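Search the list archive... Go

Re: moving in w/ him?
From: Carmela Pastor

Iñaki Alcaraz wrote:
> She wants me in Rivas by December.
> It's 521 miles. Do I go?

Iñaki - go for a visit first. Ten days, not a weekend. See how you two argue over dishes. I moved for a guy once, $600 on the van, never asked if he wanted kids. Dont do that. And keep your lease til you're sure.

C.
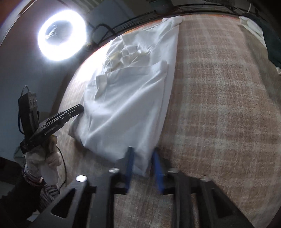 1 min read

2 comments
Nicanor: Agree re lease!!
Wichai: did you ask her to move to you? just wondring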